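What I changed in the kitchen sim, and what it did to the numbers

I've spent the past few weeks on one narrow question: how much of our policy's success in simulation comes from the wrist camera, and how much from the fixed one. I had assumed the wrist view did most of the work near the grasp and very little before it. I now think that was only partly right.

The setup is the kitchen we use for everything in Trelix, our simulator wrapper. There's a counter, a cooktop and a white arm. The policy gets both camera views and the joint angles and puts out a short chunk of arm motion. It was trained on 2,173 demonstrations, all in sim, which Heidrun Thaler cleaned up before I started. 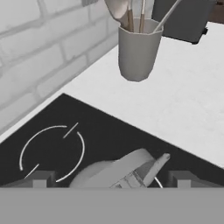

Graz, April

The test itself is simple. I take a trained policy and, at run time, swap one of the two views for a stale one from earlier in the same episode. The image still looks like the kitchen, so the network isn't thrown off by something it has never seen. It's just out of date. Blanking the image to gray, which is what I did first, made everything fail and taught me very little.

Each condition got 100 episodes, with the same starting layouts in the same order. With both views live, the policy finished 81 of them. With the wrist view stale, it finished 30. I expected a drop, though a smaller one.

What surprised me was when the failures happened. I had guessed that a stale wrist view would hurt in the last bit of travel before the fingers close. Many of the episodes were already lost by then. The arm started toward the wrong part of the counter and never got back on track. From the wrist you can see the corner of the cooktop and the line where it meets the white counter, and my guess is that the policy uses that edge to work out where it is. I haven't shown that. Ilgın Taşdemir suggested moving the cooktop a little between episodes and retraining, which would be a fair check.
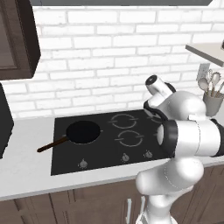

4 min read

The fixed view gives you the whole layout: cooktop, pan, knobs, cabinets, the brick wall. You also get a lot of arm in the way. When it reaches in from the right it hides part of the right side of the cooktop and some of the utensil holder, and any object over there can vanish at the moment you want to see it. I should have thought about that before I placed the camera.

With the fixed view stale, the policy finished 64 episodes. So it matters less than the wrist view, but it does matter, mostly on layouts where the target starts far from the gripper.

Some notes for anyone trying the same thing. Pick the delay with care. I used 30 steps. With much shorter delays the two views are so close that you measure nothing. Also, look at the failed runs one by one. I went through 118 of them and found two where the success check was wrong and the object was where it should be. I fixed the check and reran all three conditions, and the numbers above are from after the fix.

I've only done this with one network and one training seed, so please don't read too much into the exact gap. Next I'll train two more seeds and try the shifted cooktop. The runs take over a day each on our machine, so it will be a while before I have anything to add.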